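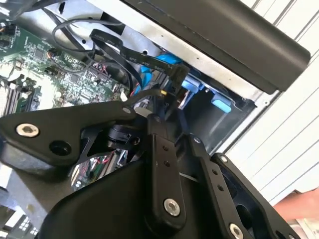

Guides > Gripper arm > Set-up > Part 4: Working inside a desktop computer case

4.1 Before you start

This part of the guide is for the arm we built in the Farkudport workshop, with the two-finger gripper and the small camera at the wrist. We use it to practise taking hold of cables and connectors in old desktop computers. You should have finished Part 3 (homing the joints) on the same day. If the arm was moved by hand after homing, please do it again.

You will need:

- a desktop computer with the side cover removed and the power cord taken out
- hex keys for the gripper bolts
- a torch
- one other person, who stays at the stop button

Caution: Never use a computer that somebody still needs. The fingers are metal and the motherboard has many small parts which break off easily. Ask Retno Pangaribuan which cases on the shelf are free for practice.

4.2 Placing the case

1. Lay the case on its side with the open side up. The motherboard should be on the left as seen by the wrist camera, and the drive bay on the right.

2. Push the case against the two stops on the bench. It must not slide when you press on a corner with one finger.

3. Look where the loose cables are. A loop that stands high over the motherboard can catch on a finger link. Fold it down or tie it to the chassis, but leave the SATA cables free, as these are what the arm will work on.

4. In the Fivon program, load the profile named "open case". It limits the speed to 18 mm per second and keeps the wrist 400 mm from the bench until you allow it to go lower.

Note: Different colours of SATA cable help a lot. With one black and one blue, it is easy to say to your partner which one you mean. Our first practice case had only black ones and we lost much time.

4.3 Checking the gripper

5. Go over each hex-socket bolt on the finger links and the linkage bars with the key. They should be firm, but the bars must still turn freely. The bolts near the finger ends come loose first.

6. Open and close the gripper 3 times in the air, away from the case. Listen for clicking. If you hear it, stop and read Part 6.

7. Some holes in the links have no bolt. They are left over from the earlier Simões finger set and should stay empty.

4.4 Going down into the case

8. Turn the wrist so the gripper enters at a slant across the case. If you come straight down, the wide housing at the base hides almost everything from the camera.

9. Lower in small steps. After each step, look from the side with the torch and compare it with the camera picture. The camera sees the board at a steep angle, so the distance to the memory slots is hard to judge - it always looks bigger than it is.

10. Stop when the finger ends are level with the top edge of the drive bay. Save this position as "entry".

11. Close the fingers on the cable behind its connector, at low force. Hold for a moment, open, and go back to "entry". Do not pull yet.

Caution: Keep your hands away from the linkage bars while the motors are on. The gap between the bars and the outer plate closes faster than you expect. If you must guide the gripper by hand, first press the stop button, wait until the program shows "held", and touch only the outside of the plate.

4.5 If something goes wrong

- The gripper stops early: a cable is probably between the links. Do not open it from the program. Cut the motor power and free the cable by hand.

- The wrist shakes near the drive bay: the case is touching the arm. Move the case away from the stops by a little and save "entry" again.

- The program shows error 297: the finger motor got too warm. Let it rest, then go on from step 6.

Write each fault in the blue notebook with your name. Azlan Ismail reads it before he changes the profile.

Last changed 2024-05-08 by Izzati Tambunan. Part 5, on pulling out and putting back connectors, will be ready in September.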